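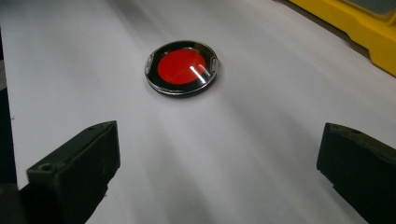

*Filter in its closed case, fingers open, not in contact.*

The red filter was item 10 on the list, and Konrad Laskowska had put it there himself. He regretted this by December.

The method was simple to state. A person held the gripper by its handle, closed it on an object, moved the object, and opened it again. The camera on the gripper recorded the view past the two fingers. A model was trained on the recordings and then run on the arm in the next room, which carried the same fingers and the same camera at the same height. If the recordings were good, the arm did what the person had done. The lab at Terncombe had published this twice. The third paper was meant to say how many recordings were enough.

Laskowska's answer was 3000. He had a curve. The curve rose steeply, bent, and lay down flat, and it did so for the wooden blocks, the tape rolls, the lens caps and every other item except the filter. On the filter the curve rose a little and stopped.

"It's the glare," said Miłosz Śliwiński. He had written the training code and disliked blaming it. "The glass throws the ceiling light back at the camera. Move the gripper and the streak moves. The model thinks the streak is part of the object."

"Then it should miss toward the streak."

"It does miss toward the streak."

"Show me."

Śliwiński plotted the misses. There were 152 of them, drawn as dots around an outline of the case. They did not lean toward the streak. They formed a loose oval, slightly heavier on the left.

He looked at the plot for some time and went to get coffee.

They turned off the ceiling light and used a lamp with a cloth over it. The success rate went up by two points, well inside the noise. They swapped the white sheet for a gray one. It went down by one. Śliwiński retrained with the color removed, on the theory that the red was swamping everything else, and the arm began to pick up lens caps badly as well. He put the color back.

The sponsor was a firm called Sadowski that made sorting equipment and wanted a single number it could put in a plan. Its contact wrote every second week. The messages were polite and had the same subject line. Laskowska answered each of them on the day it came, and each answer was shorter than the last.

In the evenings he watched recordings. He had not done this since the first paper. There was a script that checked them for length, dropped images and lost tracking, and everything that passed the script went into training. He watched at normal speed, with the sound of the fan coming from the server closet, and he kept a text file open for notes. For the first evening the file said only "fine."

The filter lay on the white sheet. The fingers came up from the bottom of the picture, wide open. They went forward, lowered, closed. The filter rose and went away to the left. Next recording. The fingers came up, went forward, lowered, and stopped.

He played it again. The stop lasted less than a second. The fingers hung over the case, one on each side, then turned a few degrees and closed.

He opened another and found the stop. He opened a recording of a tape roll and found none.

It took him until the third evening to see what the turn was for. The case had two small clear tabs, one at each side. A finger that closed on a tab slipped off, or pushed the whole case around in a quarter circle. The person holding the gripper knew this, having felt it happen, and so turned the wrist to take hold of the rim somewhere else. But the tabs were clear plastic on a white sheet, and at the size the model was given they were gone. Laskowska shrank a single image to that size and looked for them. There was a red disc, a black ring, and a pale smudge that could have been anything.

The person had been deciding on something the model could not see. From where the model stood, a hand stopped over a round object for no reason, turned left or right for no reason, and closed. It had learned this faithfully. The arm stopped, turned one way or the other, and closed on a tab as often as chance would have it.

"So we give it bigger images," Śliwiński said.

"Try it."

He tried it. Training took four times as long, and he slept on the couch by the printer for two nights, though there was no need for him to be there. At the larger size, with 15 percent of the recordings, the filter curve passed the place where it had stopped before. With half of them it bent, and lay down flat beside the others.

Śliwiński printed both plots on one page and left it on Laskowska's keyboard. He had drawn no arrow and written no comment. In the corner he had written the run name, Hilik, after a dog he had as a boy. All his runs were named after dogs. The failed one was Vitness.

Laskowska read the page standing up. Then he sat down and opened the draft. The title had a question in it, "How Many Demonstrations Are Enough?", and he left the question alone for the time being. He went to the fourth section and took out the sentence that gave the number. He wrote that the number held for objects on which the operator and the model had the same information, and that on the remaining object it did not hold at any quantity tested. He described the pause. He proposed that its length be measured in all recordings before training, as a cheap sign that the operator was using something the camera had lost.

He read it over, changed "cheap" to "inexpensive," and changed it back.

There was a message from Sadowski in the inbox, with the usual subject line. He typed that the number was ready and that it came with a condition. He deleted the second half, looked at what was left, and typed it in again.

In the next room the arm was still running the overnight set. He heard it lower, stop, turn, and close.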